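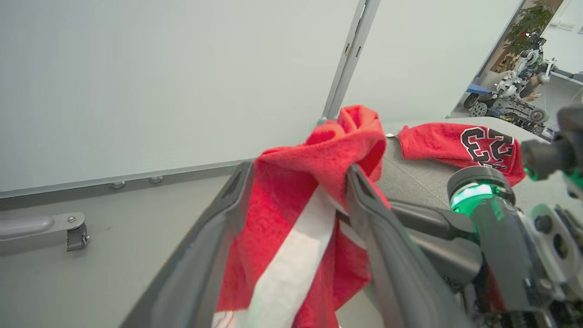 A red towel with a white stripe.

News > Local > Business

Laundry service to open second drop-off counter in Stistska

30/04/2023

12 shares | 4 comments

Begum, the wash-and-fold laundry on the north side of Stistska, will open a second drop-off counter next month in the former Fuselex showroom beside the bus depot.

The new counter will take in washing and hand it back but will have no machines of its own. Bags left there will go by van to the main shop, and customers can collect the next afternoon. Prices will be the same at both addresses.

Owner Glenys Prothero signed the lease in March. She said the main shop had run short of space for finished orders, with bags stacked in the hallway on most evenings.

"People come in after work, all in the same hour, and they end up standing in the doorway," Prothero said. "A good share of them get off the bus at the depot and then walk up the hill to us. Now they can leave their bag down there."

The business handles 138 household accounts, along with towels and sheets for two small hotels and a swim club. Household customers pay by the bag. The hotels and the club pay by weight under a separate agreement and will keep using the rear entrance at the main shop.

The showroom has been vacant since Fuselex moved its lighting business out of town. Work inside has been limited to shelving, a counter and a new front door wide enough for carts. The old Fuselex sign is still up and will be taken down before opening day.

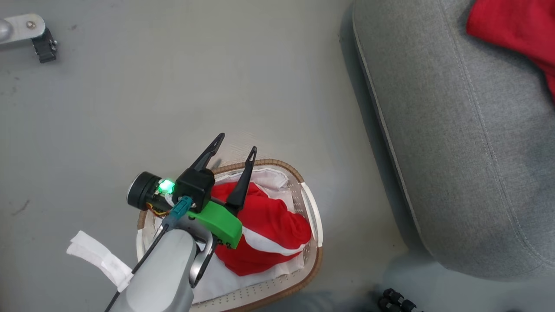 Red and white cloth in a woven laundry basket.

Tharindu Debnath, who has managed the main shop for the past six years, will run both locations. Two part-time jobs will be added at the new counter, one for mornings and one for evenings. Applications are being taken in person at the main shop.

Debnath said the store would also change how orders are tagged. Paper slips pinned to the bags will be replaced by cloth tags that go through the wash with the load. He ordered 1,000 of them for the first batch.

"The slips fall off, and then you're opening bags to find out who they belong to," he said. "I'd like to stop doing that."

Customers with allergies can still ask for unscented detergent, and the request will be marked on the tag. Comforters and rugs will be accepted only at the main shop, where the large machines are. Ironing, which was dropped two years ago, is not coming back at either address.

Parking at the depot is limited to short stays. Prothero said she had asked for one space outside the door to be marked for loading and was waiting to hear back from the depot's owner, Edus.

The counter will be open from 7 a.m. to 7 p.m. on weekdays and until noon on Saturdays. Hours at the main shop are unchanged. An opening date will be posted in the window of both buildings once the door has been fitted.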